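Lendano Kitchen Guide: Countertop Microwave
Section 4. Reheating a Plated Meal
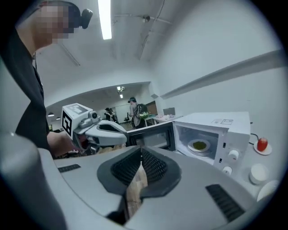
Kulsoom Bajwa

This section applies to microwaves with two rotary knobs and a glass turntable. Read Section 2 (Placement) before first use.

4.1 Before you start

1. Check that the power cord runs behind the unit and is clear of the door.
2. Leave free counter space in front of the oven for the full swing of the door. The door is hinged on the left and opens toward that side.
3. Confirm that the turntable is seated on its ring and turns by hand.

Note: Small dishes, such as a saucer of fruit, may stay on the counter beside the oven. Do not set them in the path of the door.

4.2 Loading

1. Open the door fully. The cavity light comes on.
2. Use a plate marked as microwave safe. Plain white plates without metallic trim are suitable.
3. Place the plate on the center of the turntable. Food must not extend past the rim.
4. For green vegetables, add one spoonful of water and cover with a vented lid.
5. Close the door until the latch clicks.

Caution: Do not run the oven empty. Do not block the latch opening at the edge of the control panel.

4.3 Heating

1. Set the power level to 600 W.
2. Set the timer to two minutes for a single portion.
3. When the timer ends, open the door and stir. Repeat in steps of 30 seconds if the center is still cold.

Caution: The plate may be hotter than the food. Use oven mitts to remove it.

4.4 After use

1. Leave the door open for a few minutes to let steam out.
2. Wipe the cavity and the inner door glass with a damp cloth.
3. Return both knobs to zero.

For turntable replacement, see part 241 in the Letstead spares list.

Revised 20 Jun 2021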